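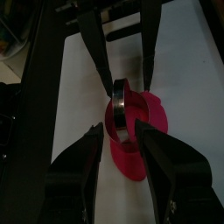

**Gernstead House** is a residential support home for women who are in treatment for cancer of the ovary, the womb or the cervix. It stands in the old part of Visberg, a short walk from the regional hospital. The home is run by the Dauda Trust and is open to patients who live too far away to travel every day for treatment.

## History

The home was started by Ladi Effiong, a former ward nurse. She had noticed that many younger patients from the Plimik valley stopped their treatment early, as the bus journey took most of the day and they often had children at home. In October of the same year in which she left nursing, she rented two rooms above a bakery and received her first guests there. The rooms had no lift, and women who had had surgery found the stairs difficult.

The trust later bought the present building, a former boarding school. Part of the price was covered by a public collection, to which 2,069 people gave money. The rest came from a loan, which is still being paid back. The new home was opened on 19 Jun 2022.

## Services

Guests stay free of charge while their treatment continues, and one relative or friend may stay with them. Most visits last around 60 days. Meals are cooked in the house, but guests can also use a small kitchen on each floor, and many prefer this when their appetite is changed by chemotherapy.

Gladys Mfinanga has led the counseling service since the home moved. Her work is mainly with women who have been told that they may not be able to have children. The talks are private and can be continued by telephone after the guest has gone home. Partners may attend, and there is a separate evening group for mothers of patients under 25.

The home does not give medical treatment. A nurse visits on weekday mornings to change dressings and to answer questions about medicines.

## Admission

A place is requested by the hospital social worker, not by the patient herself. Women who live alone are given priority, also when their home is inside the city. The waiting time is usually short in summer and longer after the New Year.

## Reception

The home has been well received in the valley, where former guests hold a yearly walk for it. Some residents of the street objected at first to the loss of parking places, and four of these were later given back.

## See also

- Dauda Trust
- Plimik valley
- Patient accommodation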